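The Vatatar Datum

The benchmark at Vatatar had been sinking for longer than the survey office had been measuring it.
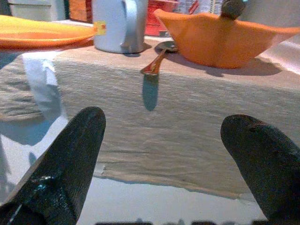 Dzintra Lapiņa wrote back within the hour that a benchmark could not sink by definition, because it was the thing sinking was measured from, and would he please check his arithmetic before sending it to her again.

Rasmus Strazds checked his arithmetic. He had leveled the line from Irov to Vatatar twice in June, once in each direction, and the two runs closed to within a few millimeters. The elevation he obtained for the Vatatar mark was 2 centimeters below the published value. He attached both field books and sent them at 4:40 in the afternoon, when he knew she would still be at her desk.

Her second reply was shorter. She asked which mark he had started from.

He had started from the brass bolt in the north wall of the Irov pumping station. The register gave its elevation to the millimeter and its condition as good. He had inspected it himself. The mortar around it was sound and the head of the bolt was worn but not bent.

Dzintra asked when the pumping station had been built.

He did not know. The register did not say. He drove to the municipal archive in Sendari, where a clerk brought him a folder tied with string and went back to her lunch. The station had been built on piles driven to gravel. The drawings showed 200 of them, numbered in red ink, with the depth of refusal written beside each. He copied the depths for the north wall and drove home in the rain.

The piles were good news for his side of the argument. A building on gravel stays where it is put. The Vatatar mark was set in a granite post in the churchyard, and the churchyard was on peat.

He wrote this up in two pages. He proposed that the published value be withdrawn and that every elevation carried forward from Vatatar be flagged. The register listed 2,757 of them: culverts, sills, sluice gates, the floor of a school, the crest of the Rimkutė dike.

Dzintra did not answer that day or the next. On the third morning she telephoned, which she had not done before. Her voice was older than her handwriting.

She said she had set the Vatatar mark. She had been on the crew, at any rate, and had held the staff. The post was longer than it looked. They had dug for most of a week and gone through the peat to clay, and the foreman had made them go on into the clay – she could still remember the smell of it. The part that stood above the grass was the least of it.

Rasmus asked why none of this was in the register.

She said the form had a line for condition and no line for depth.

He went back to Vatatar with a steel probe and pushed it down beside the post. It went through the peat easily and then slowed. At 820 millimeters below the grass it struck something flat that did not belong to the shaft. He moved the probe a hand's width to the left and struck it again. He worked his way around the post and marked each contact with a nail. The nails made a square.

He telephoned from the church porch and described the square.

Dzintra was quiet for some time. Then she said that they had poured no collar. There had been no cement on the truck.

He asked whether someone could have come back later.

She said that someone could always come back later. She asked him whether the square was level.

He had not thought to check. He set up the instrument and read a staff held against the probe at each corner, which took until nearly dark. The north side was low by the same 2 centimeters he had found in the mark. He entered the readings in the book, initialed the page, and in the margin beside the last one drew a line for depth.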